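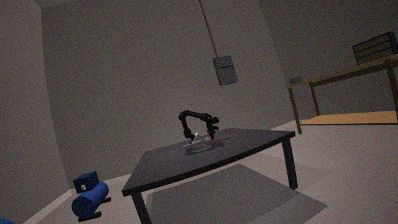

Clolley 末端执行与感知评测中心（以下简称"中心"）设在 Dorkow，从事机器人夹爪、机械臂、相机及控制器的试用、比对与评测工作。中心面向制造企业、系统集成商、高等院校和职业院校提供独立的测试服务，不生产、不代理、不销售任何机器人产品，也不接受以销售结果计酬的委托。

## 中心概况

中心的前身是 Clolley 工程学校的自动化实验组。实验组最初只为校内课程选配教学用机械臂，后来陆续有外部单位带着自己的夹爪前来借用台架，希望在采购之前弄清几种方案之间的差别。随着此类请求增多，学校将实验组单独设置，配备专职人员和固定场地，并为其制定了独立的章程。中心目前在业务上自行管理，在行政上仍隶属于学校，每年十一月向校务会提交年度报告。

中心现任主任为 Benedetta Lo Presti。主任对评测方案的最终文本、报告的签发以及利益冲突的处理负责。各项测试的具体执行由测试工程师承担，数据复核由未参与该项测试的人员承担，两项工作在同一份报告中不得由同一人完成。

中心的日常工作语言为中文和英文。报告以委托方选定的语言出具，附录中的原始记录保留记录时所用的语言，不作翻译。

## 我们做什么

委托方提出的问题通常很具体：同一台小型机械臂，装平行夹爪与装自适应夹爪，哪一种更适合抓取自己产线上的工件；腕部相机与固定相机，哪一种布置更能满足定位要求；更换控制器之后，原有程序的节拍和轨迹是否发生变化。中心的评测围绕这类问题展开，主要分为以下几个方面。

### 夹爪

夹爪评测包括开合行程、指尖对中、夹持力重复性、指面磨损和断电保持。对平行夹爪，我们在行程两端和中段分别测量指尖偏差；对自适应夹爪，另行记录不同工件姿态下的接触位置。指尖形状对小件抓取影响较大，因此委托方送样时应一并提供实际使用的指尖，不宜以出厂附带的通用指尖代替。

耐久试验的基准循环次数为 3000 次。循环过程中设有若干检查点，每到一个检查点即暂停运行，重新测量夹持力和对中偏差，再继续试验。委托方可以申请增加循环次数，但不能减少；未完成基准循环的样品，报告中注明"耐久项目未完成"，并附停止时的循环数和停止原因。

### 机械臂

中心主要评测桌面级和轻型协作机械臂，不承接大型工业机器人的整机测试。评测项目包括重复定位、末端负载下的下垂量、低速平稳性、奇异位形附近的行为以及急停后的恢复过程。重复定位测试在空载和标称负载两种条件下进行，负载的质量和质心位置均写入报告。

机械臂的安装方式对结果有直接影响。台面固定、螺栓预紧、线缆走向在测试开始前逐项登记，测试中途若有改动，改动前后的数据分开统计。曾有委托方对两份结果之间的差异提出疑问，复查后确认差异来自线缆拖拽。此后线缆走向列为必填项。

### 相机

相机评测关注视野、最近工作距离、曝光稳定性、深度缺失和手眼标定的保持情况。测试在固定照度、侧向照明和弱光三种条件下进行。弱光条件下图像噪声明显增加，指尖与背景灰度接近时，边缘提取容易失准，这一情况在深色夹爪配合灰色台面时尤其需要注意。中心在报告中给出各照明条件下的分项结果，不合并为单一评分。

对腕部安装的相机，另行检查夹爪自身对视野的遮挡。夹爪张开和闭合时遮挡范围不同，更换指尖之后也会改变，所以每换一组指尖均须重新检查。

### 控制器

控制器评测包括指令延迟、轨迹插补、通信中断后的处理以及与第三方夹爪的接口适配。测试程序由中心统一编写，委托方可以审阅，但不得在测试期间修改。若委托方认为统一程序不能反映其产品特点，可另行提交自编程序，两组结果在报告中并列。

## 评测平台

中心的实物测试在 Vik 平台上进行，仿真测试在 Drurine 环境中进行。两者使用同一套任务定义和同一套编号，便于逐项对照。

**Vik 平台**由测试台、快换法兰、供电与通信接口以及数据记录单元组成。快换法兰使不同夹爪能够在同一台机械臂上依次测试，减少重新装夹带来的差异。每次更换夹爪之后，操作人员须重新执行工具坐标标定，标定残差超过规定值时不得开始测试。平台附近的照明可单独调节，测试期间关闭室内其他光源。

**Drurine 环境**是中心自行维护的仿真环境，用于在实物测试之前筛查方案，也用于考察相机位置和照明变化对结果的影响。环境中包含机械臂、夹爪、台面和周边陈设的模型，光照、阴影和传感器噪声均可设定。为了使仿真图像与弱光条件下的实拍图像具有可比性，测试时一般保留噪声，不作平滑处理。

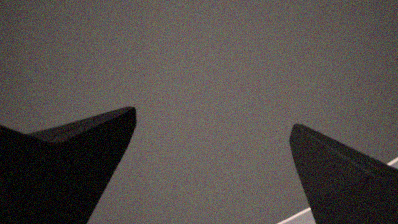

*Drurine 仿真环境：夹爪两指近景，指间未夹持物体。*

仿真结果不能代替实物结果。Drurine 环境对接触、摩擦和柔性变形的计算均作了简化，对表面光滑的薄片、软质包装和带有余量间隙的夹爪，误差较大。凡报告中引用仿真数据的，均在表格标题中注明"仿真"，并列出所用模型的版本。委托方对外引用时应保留该项标注。

中心保存有 3061 条经过复核的抓取记录，其中实物记录和仿真记录分库存放。记录内容包括任务编号、夹爪与指尖型号、工件代号、照明条件、起始姿态、结果判定以及复核人签名。经委托方书面同意，相关记录可用于教学和方法研究；未获同意的记录只供复核和争议处理使用。

## 评测方法

### 任务设定

中心的标准任务由浅入深排列。最基本的任务是从空旷台面上拾取单个小件并放入指定区域；其后依次为紧邻摆放的小件、贴近台面的薄件、需要改变姿态后放置的工件，以及视野部分受遮挡的工件。每一项任务均规定起始位置的允许范围、超时时间和失败判据。

工件放置由操作人员按定位模板完成，模板在测试开始前取走。位置允许偏差为 5 毫米，超过偏差的一次重新摆放，不计入结果。操作人员不得根据前一次的结果调整下一次的摆放。

### 对照与顺序

两种或两种以上产品进行比对时，中心采用交替顺序，避免某一产品集中在一天中的同一时段测试。每一轮比对的开始和结束都插入参考夹爪的测试，用以检查平台本身是否漂移。参考夹爪的结果超出控制范围的，该轮比对作废重做，费用由中心承担。

比对中各产品使用相同的任务程序和相同的允许调整时间。厂商派员到场的，可在调整时间内设定夹持力、速度和行程，调整结束后参数锁定。参数锁定之后再提出的修改意见记入报告附录，不影响已经取得的结果。

### 结果判定

一次抓取分为接近、接触、提升、转移和放置五个阶段，各阶段分别判定。工件在提升阶段滑落与在放置阶段偏位，对使用者的意义不同，合并为一个成功率会掩盖差别。中心在报告中同时给出分阶段结果和总体结果，并附失败情况的分类说明。

判定首先由程序给出，再由复核人员查看录像确认。程序判定与人工判定不一致的，由第二名复核人员裁定，三份判定均予保留。对无法判明的情况，记为"未定"，不归入成功或失败的任何一方。

### 不确定度

报告中的测量值均附不确定度及其主要来源。两种产品的差别小于合成不确定度时，中心不作优劣表述，只说明在本次条件下未能区分。委托方要求给出排名的，中心予以婉拒。

## 服务对象与委托流程

中心接受企业、学校和研究单位的委托，个人委托原则上不予受理。首次委托前，建议先与测试工程师进行一次技术沟通，说明工件的材料、尺寸、表面状况以及现场的空间和照明条件。沟通不收取费用。

委托按照下列步骤办理：

1. 委托方提交申请表、样品清单和使用说明；
2. 中心在审阅材料后提出评测方案和报价；
3. 双方确认方案，签订委托协议；
4. 样品送达中心，办理登记和外观检查；
5. 中心进行安装、标定和预运行；
6. 正式测试及数据复核；
7. 出具报告草稿，委托方就事实性内容提出意见；
8. 签发正式报告，退还样品。

样品应附有完整的机械接口图和电气接口说明。使用非标准法兰的，委托方须自备转接件。对夹爪固件版本与说明书不符的样品，中心暂停登记，待委托方书面确认所用版本后再行办理。

报告草稿阶段，委托方可以更正型号、参数和名称上的错误，也可以附加说明。中心不因委托方对结论不满意而修改数据或措辞。委托方决定不公开报告的，中心予以尊重，但委托方不得只摘取其中有利的部分对外发布。

## 独立性与保密

中心的经费来自委托收入和学校拨款。中心工作人员不得在受测产品的生产或销售企业兼职，不得持有其股份，也不得收受样品或礼品。测试结束后，样品一律退还；委托方声明放弃的样品交由学校拆解教学，不用于后续的比对测试。

厂商向中心提供参考设备的，须签订借用协议，并在相关报告的首页列明。使用借用设备完成的测试，由不参与借用事宜的人员复核。

委托方的工件图样、现场资料和未公开产品信息按保密协议管理。纸质资料存入专用柜，电子资料存放于不与外网连接的服务器。保密期限届满后，中心书面征求委托方意见，再行归档或销毁。

对利益冲突、数据处理或工作人员行为有异议的，可以书面形式向主任提出。异议涉及主任本人的，直接向校务会提出。

## 教学与培训

中心承担学校自动化专业的部分实践教学。学生在二年级进入中心，先学习台面固定、工具坐标标定和急停操作，考核合格后方可在指导下操作 Vik 平台。第一项作业是在 Drurine 环境中比较两种指尖的小件抓取效果，写出简短报告；第二项作业是在实物平台上重复同一任务，并说明两组结果为何存在差别。

教学与委托测试使用不同的时段。委托测试进行期间，学生不得进入测试区，但可以在观察室查看脱敏后的数据。毕业设计需要使用抓取记录的，由指导教师提出申请，中心按数据的授权范围提供。

面向企业的短期培训包括夹爪选型、腕部相机标定和验收测试编写三门课程。课程以小班形式进行，学员可携带本单位的工件。中心不为任何品牌举办专场培训，课程所用设备每期轮换。

## 场地与安全

中心位于学校工程楼，接待处设在 614 室，样品登记和测试区在同一楼层。测试区划分为准备区、运行区和观察区，运行区仅限当班人员进入。机械臂通电期间，操作人员须随身携带使能装置，不得将手伸入夹爪两指之间调整工件。更换指尖必须在断电并确认夹爪已释放之后进行。

使用压缩空气的夹爪，气源压力在每次测试之前和之后各记录一次。发现漏气、异响或温升异常的，立即停机并填写停机单。停机单由工程师和安全员共同签字后，方可恢复测试。

参观须提前预约，每周五下午接待。参观人员由工作人员陪同，未经许可不得拍摄受测样品。学校团体参观请由带队教师统一联系，并在预约时说明学生的年级和专业，以便安排讲解内容。

## 近期工作

中心目前正在修订小件抓取任务的判定规则，重点是薄件拾取时指尖与台面的接触如何记录。现行规则允许轻触台面，但未规定接触的持续时间，各操作人员的掌握尺度因此有所不同。修订稿将先在 Drurine 环境中试行，再用于实物测试，过渡期内新旧两种判定并列给出。

另一项工作是补充弱光条件下的相机比对。现有记录多取自固定照度，对夜班无人值守工位的参考价值有限。中心欢迎有此类工位的单位提供工件和照明数据，参与单位可在正式发布之前获得与自身工件有关的结果。

## 联系中心

评测委托、培训报名和参观预约均由接待处受理。来函请写明单位名称、联系人、拟测产品的类别以及希望完成的时间。涉及保密内容的材料请勿随首次来函寄送，待双方签署保密协议后，由测试工程师告知递交方式。

送样包裹请在外箱注明委托编号。无编号的包裹由接待处暂存，不予拆封，寄件单位补交编号后转入样品登记。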